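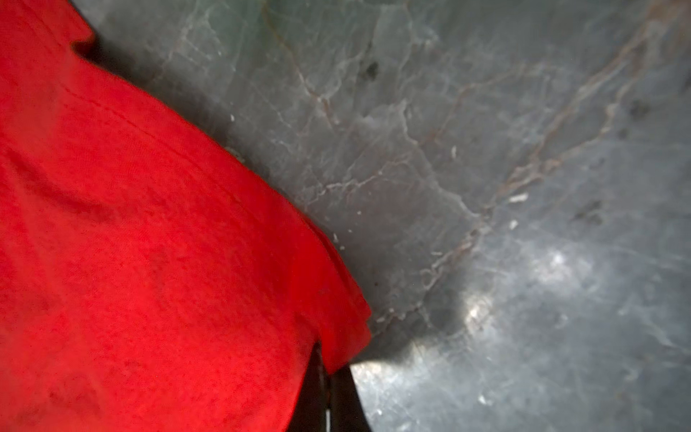

A linen library that lends table napkins, tea towels and cloths to local households has passed 370 members, and the people who run it say the folding sessions have become every bit as popular as the borrowing.

The Gadard Linen Library opened in October in the back half of the old Grunden shoe shop, where Beryl Fothergill and Nives Cattaneo had been looking for somewhere to store the cloths they kept lending out to neighbors for birthdays, christenings and the occasional very large Sunday lunch. Members pay 7 dollars a year and can take home as many pieces as they can carry, so long as everything comes back washed and folded.

It was the folding that gave people trouble, Beryl said, and so the two friends began holding a little class on the subject.

"We'd get these lovely cloths back all in a ball at the bottom of a shopping bag," she said. "Well, you can't be cross with anybody, they'd been so good about the washing, but it did mean that Nives and I were sitting up half the evening. So we thought, let's show them, and we'll put the kettle on while we're at it."

The first class drew 23 people, which was more than the room had chairs for. Learners start with a single piece of cloth in a good strong color, red being the favorite, so that the creases and turned edges are easy to follow even for those of us who left our reading glasses at home. 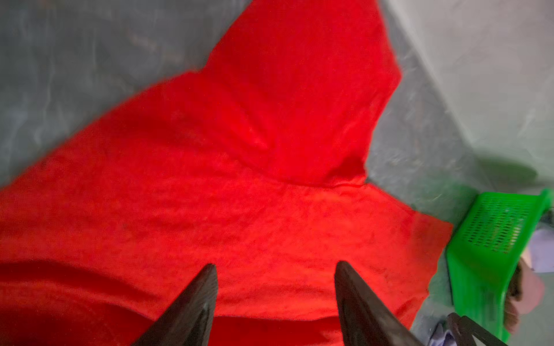 Nives teaches everyone to open the cloth right out and smooth it from the middle with the flat of the hand before making any fold at all, and she is quite firm about it. Corners come next, then the long sides, and only then does anyone get to try the fancy shapes for a party table.

Jeptoo Mwaipopo, who joined after moving to Gadard from the coast, said she had come along to borrow napkins for her daughter's engagement supper and ended up staying most of the afternoon.

"I have been folding towels all my life and I was told, very kindly, that I was doing it backward," she said. "Now my whole cupboard is different and my husband can't find a thing!"

The library now holds 1141 pieces, nearly all of them given by local families, and is still very glad of donations, particularly large tablecloths and plain cotton napkins in sets. Stains are no bar, as Agata Rinaldi has offered to look over anything doubtful and mend what she can.

New members can sign up at the shop during opening hours, and a place at the folding class is free with membership.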